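Share this page (20) | Comments (50)

Section 4. Teaching the arm by hand

By the time you reach this section your Tondarska arm should be bolted down, switched on and talking happily to Sornora, the recording program. If it isn't, please go back to Section 3 first (it's the dull one, I know, but everything after it depends on those settings). What follows is the part most people bought the arm for: you take hold of it, lead it through a job, and it keeps what you showed it.

Before you begin

Clear a space wide enough for the arm to swing at full stretch, and roll up your sleeves if they are loose. A first lesson should be short and plain. Picking up a block and putting it in a tray is ideal, and you can be as ambitious as you like next week.

CAUTION: Keep the stop button within reach of your free hand the whole time. The arm goes light when you release the joints, and it will sink if it isn't held.

Recording a lesson

1. In Sornora, choose New Lesson and give it a name you'll recognise later. "Test" is a name you will regret by December.

2. Support the forearm with one hand, then press Release. Wait for the tone before you move anything.

3. Lead the arm slowly to the starting place and pause there for a breath or two. Sornora takes the pause as the beginning.

4. Press Record and carry out the job at an easy, even pace. Small wobbles do no harm. One lesson can hold up to 2000 points, and a simple pick and place uses almost 600, so there is no need to hurry.

5. Bring the arm back to where you started, pause again, and press Hold before you let go.

6. Look over the wrist before you play anything back. The cable should loop freely into the small black module, the green light on the module should be lit, and the thin red wire should have some slack in it.
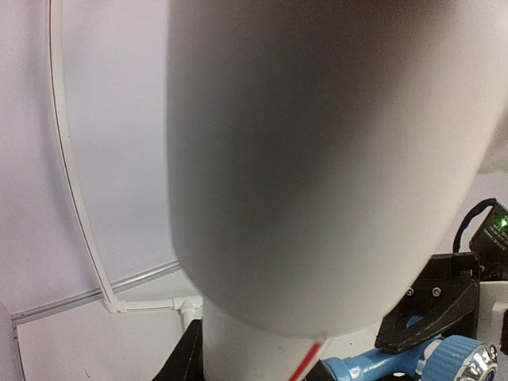

7. Set the speed to 20 per cent, stand clear and press Play. Once you're quite content with it, try 50 per cent.

Note: If you'd sooner work from across the room, the Erna hand controller does the same job. Press Pair in place of Release at step 2, steer with the left stick, and open and close the fingers with the trigger. It feels clumsy for the first few lessons and then, rather suddenly, it doesn't!

Section 5 covers joining lessons together.

Guide kept by Seidu Antwi for Chow | Last changed Thu 20 June | Contact | Back to top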